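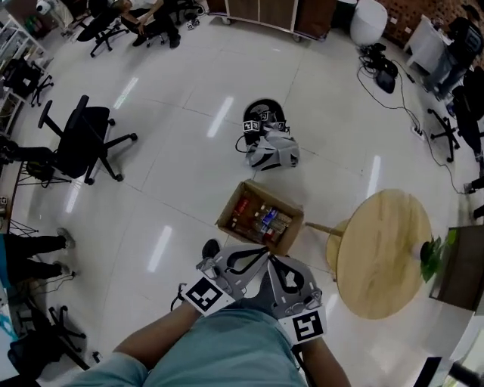 Ticket 2281 - Drinks box, Trarnora office
Opened: 25 June 2019
Status: open, awaiting replacement carton

Fault: base of the cardboard box sags when lifted with bottles and cans inside. Bottom flaps part along the centre seam.

Checked: box left on the tiled floor, top open. Tape on the seam is one strip, 48 mm wide, lifting at one end. Side walls sound.
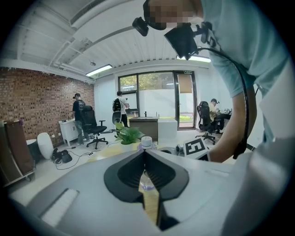

Action 1: seam retaped, 2 strips lengthways and one across. Sag reduced, still present at full load.

Action 2: double-wall carton requested from Skarka, stock code 156. Until it arrives, slide the box or carry it with a hand under the base - do not lift by the top flaps.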